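Notebook, paper handling set
March 14, 2026
Written up by me, Nadja Leitner. Jannik, please add anything I have wrong.

Carried on with the paper tasks for Pumamero. Plan for the day was 30 demonstrations of "clip and unclip" and 30 of "gather and square up". All the clip ones are done. The gather ones are done too, but five need throwing out, see further down. With those removed the whole paper set stands at 498 episodes, counting everything since we started in October.

Setup

Same round table as last time. We talked about going back to the bench at Grisgate, but the bench is too deep and people lean over it, and then the head view is full of hair and shoulder. At the round table you sit, the work is in your lap more or less, and both hands stay in view without thinking about it.

Wrist bands on before the head camera. I did it the other way round first and knocked the camera with my sleeve, so had to redo the calibration. Strap tension: second hole on my left, third on my right. Jannik is one further out on both. If they are loose the housing rolls towards the thumb after ten minutes or so and the offset is wrong for everything that follows.

Calibration check at the start and again after lunch. Start was fine. After lunch the left band was out by more than I like, so I took it off, put it on again and repeated the check. Fine the second time. I have put a note in the session file at the point where it changed.

Clip and unclip

One episode is: pick up the sheets, square them, put the clip on, put them down, pick up, take the clip off, put them down. Hands flat on the table at the start and end. I cut the number of sheets down when the clip started to slide off thick stacks. The large clips need a lot of force and my fingers cover the whole thing while squeezing, so the camera sees a fist. Small and medium clips are better for that. I used the Danzer ones from the drawer, they have a lighter spring than the others.

Things that varied between episodes, as agreed: which hand clips, which edge, how far the stack is turned. I kept a tally on a scrap of card to make sure I was not always doing the top edge. I still did it more than the rest. The instruction sheet should say which edge for each episode and then it doesn't depend on the person.

Two episodes where I dropped the clip and picked it up again. Kept both. We said in October that recoveries are worth having as long as the task gets finished, and I marked them "recovery" in the label field.

Gather and square up

Starts with the sheets spread over the table and ends with one stack, all the same way up. It takes much longer than the clip task and the lengths are all over the place. Jannik timed the first few and then gave up, the logger does it anyway.

Picking single sheets off the flat table is the hard bit. Everyone does it differently. I slide the sheet to the edge and take it there. Jannik pinches a corner up with a nail. Both are fine for people, but the slide is probably the one a gripper can copy, so in the second half I did mostly slides. I would like a view from Sedetti on this before we do more, as they are the ones training on it and they may want the pinches as well.

The five to throw out: in three of them a sheet went on the floor and I bent down for it, so the hands left the view completely. In one the logger stopped early. In the last one Jannik asked me a question and I stopped with my hands in the air and answered him. All five are flagged, not deleted. Please leave the raw files until the nightly copy has gone through.
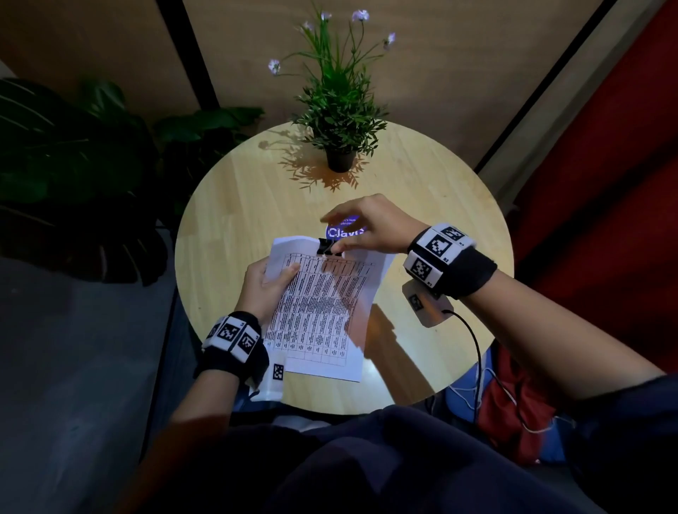
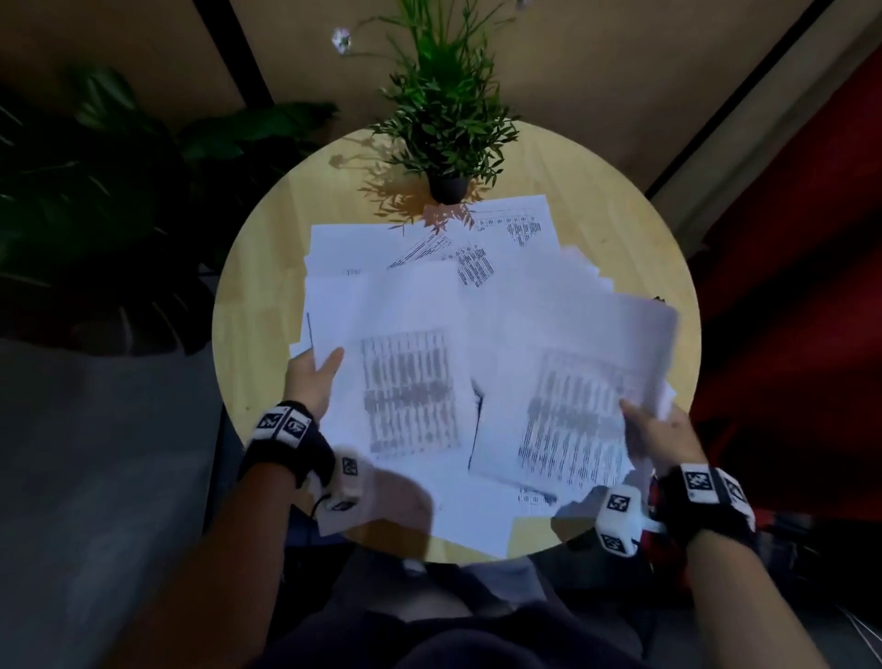 Labelling for the paper set needs sorting out before the next session. At the moment the label has a task name, a start, an end and a free text note, and the free text is where all the useful things end up. I propose a proper field for the grip on each hand, with a short fixed list: edge grip, corner grip, pinch, flat press, squeeze. In the second picture the left hand is on the edge of one sheet and the right hand has another by its lower right corner, and under the present scheme that goes down as "holding paper" and no more. For clip episodes the field would change part way through, so it has to be per segment and not per episode. Jannik thinks this will double the labelling time. I think it will add a bit at first and then less once people know the list. We agreed to try it on one batch, both of us separately, and compare.

Paper stock: all the sheets are tables at the moment, very dense small print, and from above one looks much like the next. Good for keeping things simple, but I don't want the model to learn that paper always means a grey grid. Next time mix in blank sheets, some with a single large heading, and a few coloured ones. Also some that have been folded. Jannik to look in the recycling.

Cable on the right wrist module. Let it hang over the table edge and give it slack before sitting down. Twice I reached forward and felt it pull. No connection lost, but I shortened the reach without meaning to, and you can probably see it in the trajectories.

Battery on the head unit lasted the afternoon with one swap.

To do
Jannik: grip list into the labelling tool, one batch only.
Me: write to Sedetti about slides and pinches.
Me: new instruction sheet with the clip edge given per episode.
Either: order small clips, the drawer is nearly empty.
Check the left band for a worn hole. If it is worn, swap it with the spare from Grisgate and calibrate again from scratch.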